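4. Planning the Purchase Before the Purchase
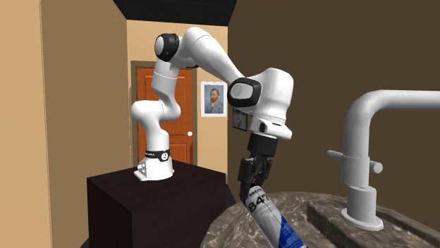
Figure 3. Simulated arm on its stand beside the marbled counter, holding the can marked 847 in the two-finger gripper.

How much of the equipment budget should a small lab settle before it has run a single simulated trial? Only the part that will be needed whatever the trials show, which in our case came to the computers, the safety training and a modest sum for electrical work in the room.

We arrived at that answer slowly, and we would like to tell the story at a comfortable pace, for we suspect a good many groups our size are sitting with the same spreadsheet open. The Modosley project began with a single equipment line and a rather cheerful assumption that the arm would be the expensive part and everything else would more or less look after itself. Joscha Schmieder, who drew up the first plan, had put the arm at the top, a gripper under it, and then one row called "other." By August that row had grown into 22 separate items (a few of them, we admit, were cables).

What changed our approach was moving the bathroom-style tasks into simulation first. The setup in Figure 3 has the arm on a box-shaped stand within reach of a counter with a recessed basin and a tall faucet, and working with it made us ask purchasing questions we had simply not thought to ask. How high should the stand be? Would a fixed stand do, or should we pay for one that can be raised? Does the gripper need to open wider than the one in the base package? We had been ready to order a fixed stand from Hollmann, and it was a pleasant surprise to find that we could try different heights on the screen in an afternoon and argue about them over coffee, with no delivery charges at all!

4.1 Sorting the list

Each item was placed in one of two groups. The first held things we would buy under any outcome. The second held things whose size, reach or number depended on what the trials told us, and for these we wrote down the question that had to be answered before an order could go out. Henrike Steinbach kept this list, and she was wonderfully strict about it. An item with no question written beside it could not be ordered, however badly somebody wanted it, and one of the authors wanted a second wrist camera very badly indeed.

The stand, the gripper fingers and the camera mount all went into the second group. So did the counter itself, which had been down in the first plan as a custom piece with a real basin and working plumbing. We now think a plain counter section with a dry basin will serve for the first year, and the money saved there has been moved to spare fingers and a service agreement.

4.2 Trials as a planning tool

For every open question we ran 60 simulated trials per setting, changing one thing at a time. The object set was kept small and included cans, which are awkward in a useful way: they are narrow enough for most grippers to take hold of, but they have to be kept clear of the faucet and the raised edge of the counter while they are being moved. We ran 1000 trials in total before freezing the order list. We do not claim that a simulated grip tells us how a real one will feel, and friction in particular was set by hand. For questions of reach and clearance, though, we found the results steady enough to spend money on.

Nest Bowen and Kaede Uchida read through the failed trials separately and noted whether each failure pointed to equipment (too short a reach, a bump against the faucet) or to the control program. Only the first kind was allowed to influence the budget. This sounds obvious now, but in our early meetings we very nearly bought a longer arm to fix what was a planning error in our own code.

4.3 Timing and quotes

Quotes were requested from Gostel and Lolleck after the list was frozen, and both were asked to price the arm, the stand and the gripper as separate lines. We recommend this warmly. A bundled price is easier to approve, but it makes it very hard to see what you would save by leaving one piece out. The final list was approved on Tue 12 February, with 6 items held back until the arm has been installed and tested in the room. Eilidh Swanson has set aside a reserve for those, and the remaining rows, with the question recorded for each, are given in the appendix.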